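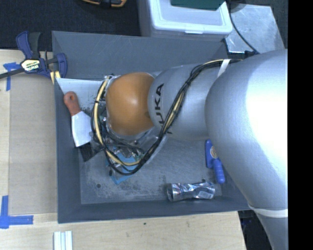 Sat 6 February

So Leen talked me into the Malik open day, and I'm so glad she did! Malik is the old paper mill on the river side of Stullirham, the one you pass on the bus and assume is shut. It isn't. They still make cotton paper there, and one Saturday a year they let the rest of us in to poke around (two dollars, cash only, bring coins).

We got there just after ten and there was already a line down to the gate. Our guide was Noreen Mughal, who started in the sorting room straight out of school and has a voice you could hear over a freight train, which was lucky because the beaters were running. The beaters are these huge oval tubs where the rags get turned to mush, and the smell is somewhere between wet laundry and oatmeal. I kind of liked it. Leen did not.

My favorite part was the sheet making. Cosmin Lazăr dips the mold, gives it a shake one way and then the other, and there's a sheet of paper. I had a go and made something like a pancake. He was very nice about it and let me keep it, and it's drying on top of my bookcase right now under the big atlas.

Upstairs is the drying loft, 74 steps according to the sign, and it felt like it. Wear flat shoes. It's all ropes and shutters up there, and they open and close the shutters by hand depending on the weather. Noreen said August is the tricky month, when the sheets dry too fast and curl, so they sometimes work evenings instead.

Lunch was soup and a roll in the packing hall, decent soup, not enough seats. We ended up sharing a windowsill with a bookbinder who buys all his endpapers here and had strong feelings about glue.

The shop is where it all went wrong for my wallet. I came out with a pack of the cream writing paper, a pad of Pitero (that's their heavy one, for watercolor) and a bag of offcuts for my nephew. The offcuts are the bargain, get those first, they were gone by two.

Parking is hopeless, take the bus. Leen wants to book the marbling class next!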